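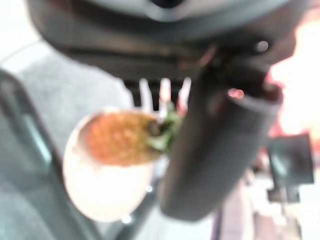
Slide 2. Let it sit a moment before talking. Our group collects examples so that a policy can learn to handle groceries, and I would like to say the hard part is the math. The hard part is fruit. A pineapple lying on its side gives the wrist camera a blurry orange lump, with the finger right in front of the leaves. Ask the room: where would you grab it? Wait for "the middle." Someone always says the middle.

Then the numbers. We planned 500 demos and kept 200. Thilini threw out the rest, mostly for hesitating. The model copies hesitation beautifully. (Pause. If no laugh, move on fast.)

Slide 3. Two hands now. Stress that the operator chooses the grip and we write down the choice. Sixten goes for the crown, Leilani refuses to. Both go in the Miah set, tagged by operator.

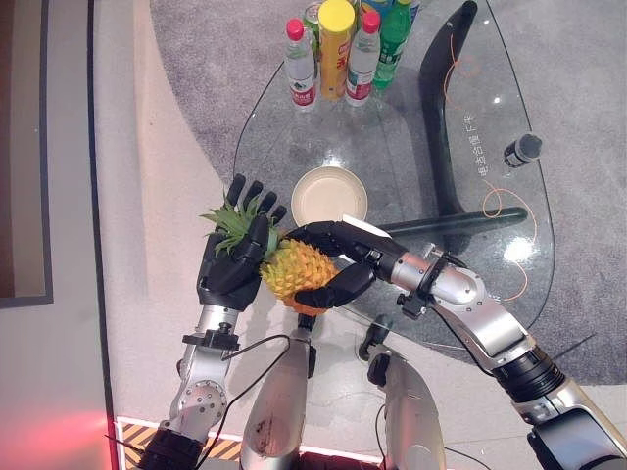
One hand at the crown, one on the fruit, bowl on the table.

Point out the bottles at the far side. Clutter stays in. Our tidy-table model did well until it met a table.

Slide 4, labeling costs. Skip if under five minutes left. Iresha has the spreadsheet and will take the hostile questions.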